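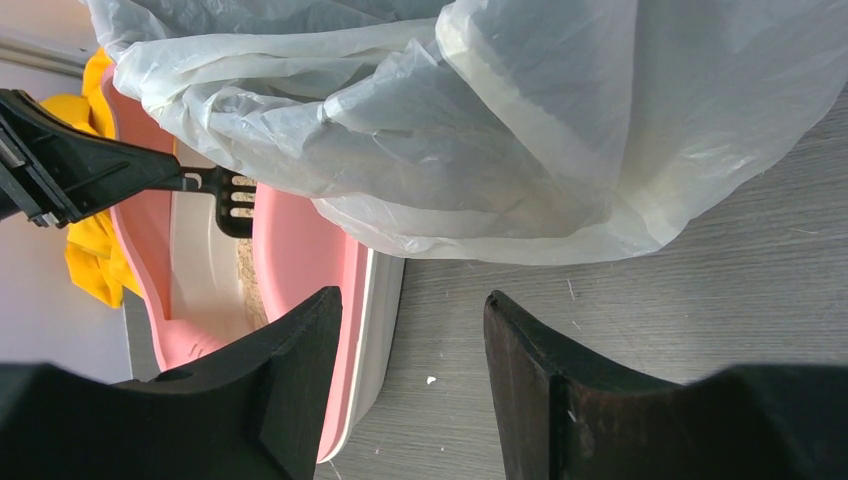 Figure 2. Wrist view during the litter task: scoop in the tray, crumpled bag film across the upper part of the view.

4.2 Working rules for hygiene tasks

I'll admit I didn't expect cat litter to be the thing that made us rewrite our lab rules, but there you go. When Deepika Chettiar and I drafted the first version of the Wundstead practice notes, we had dishes and laundry in mind, and the whole cleaning section came to two lines (wipe the gripper, wash your hands). Then we added litter scooping to the task list and those two lines fell apart pretty much straight away.

The first thing we had to sort out was what counts as clean. We now give every tool and every arm a colour, clean or soiled, and a tool keeps its colour for the whole session. The scoop in Figure 2 is soiled from the moment it goes near the tray, whether or not there's anything on it. I like this rule a lot, mostly for how little judgement it asks of a tired operator! A gripper that has held a soiled tool is soiled too, and it stays off kitchen tasks until it's been wiped down, left for 45 minutes and signed back in on the Stamora sheet.

Bags were the second headache. Thin plastic film is miserable stuff to work around. It folds over itself, it lets light through so the depth readings go funny, and it drapes wherever it likes (in Figure 2 it's over part of the litter box and a good stretch of floor as well). Our first draft said the bag must be "properly placed", which every operator read in their own way. The current wording is plainer:

Rule 5. Before the scoop is lifted out of the tray, the operator checks the wrist view for loose film. If film could catch on the fingers or the tool on the way up, the operator stops and asks for the bag to be moved by hand.

We argued over that last bit. Deepika wanted the second arm to be allowed to shift the bag itself, and she had a fair point, seeing as handling the bag is part of the job in a real home. I was more worried about a snagged bag tipping the whole tray. We settled on moving it by hand for new operators, with permission for the second arm once someone has finished the Quintana training set.

The floor gets its own check. Granules travel, and even a crumb or two is worth noting when you're deciding if a run ended tidy. We ask operators to record what's on the floor before the first scoop as well as after the last one, otherwise you end up blaming the robot for yesterday's mess. I did exactly that in May and had to redo a whole page of scores.

We haven't written anything useful on dust yet. The Clornska draft has a paragraph on covering the finger joints, and we plan to try it with the next batch of operators before it goes into our own notes.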